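Cabin Crew Fatigue and the Short Turnaround: A Conversation with Catalina Pereyra

Regional airlines have spent much of the past two years rebuilding their schedules, and the time an aircraft spends on the ground between flights has again become a matter of debate. Catalina Pereyra directs cabin safety at Ternent, a regional carrier with 209 cabin crew members. She spoke with us in February at the airline's training center in Gaete, shortly before the carrier introduced its revised duty rules.

Ms. Pereyra began her career as a flight attendant and moved into safety work after six years of flying. She said that the experience still shapes the way she reads a crew report.

"When a crew member writes that the turnaround was tight, I know what was left out," she said. "The person probably did not eat. The cabin check was completed, but it was completed by someone who had been on their feet since four in the morning."

Under the previous schedule, a crew could be assigned as many as six flights in one duty period, with the aircraft on the ground for as little as 25 minutes between them. The arrangement was within the legal limits. Ms. Pereyra was careful to make this point, and she returned to it more than once during the interview.

"The legal limit tells you where you must stop," she said. "It was never meant to be used as a plan for the whole season."

The review that led to the new rules was carried out with Fabrice Renaud, who manages crew planning for the airline. Mr. Renaud joined the conversation for part of the morning. He explained that his department had collected voluntary fatigue reports from more than 60 crew members and compared them with the rosters they had flown. The reports were most frequent on the fifth and sixth flights of the day, particularly when the duty had started before sunrise.
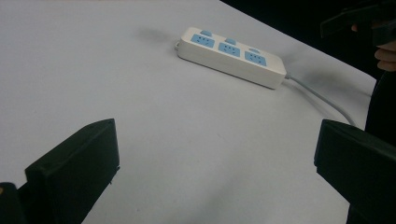

"We had expected the long days to be the problem," Mr. Renaud said. "The early starts mattered more. A crew that reported at noon and flew six sectors often had very little to say. A crew that reported before dawn and flew four had a great deal to say."

The revised rules limit crews with an early report time to four flights. They also require one ground period of at least an hour in any duty with more than three flights, during which crew members may leave the aircraft. Passengers who need assistance will be boarded by ground staff during that time.

The change has a cost. Ternent has had to withdraw one of its daily services to Grirkemside and retime another, and Mr. Renaud acknowledged that some business travelers had complained. Ms. Pereyra said that she had read the letters and considered them reasonable.

"People plan their working day around that first flight," she said. "I would only ask them to consider who opens the door if we have to leave the aircraft in a hurry."

Asked whether other carriers were likely to follow, she declined to speak for them. She noted that representatives from Bisonlow had visited the training center and asked for the reporting form, which Ternent supplied without charge. The form is one page long and can be submitted without a name – a condition the crews had asked for from the start.

The airline will examine the first set of reports under the new rules at the end of the summer schedule. Mr. Renaud's department will prepare the figures, and crew members will receive them at the same time as management.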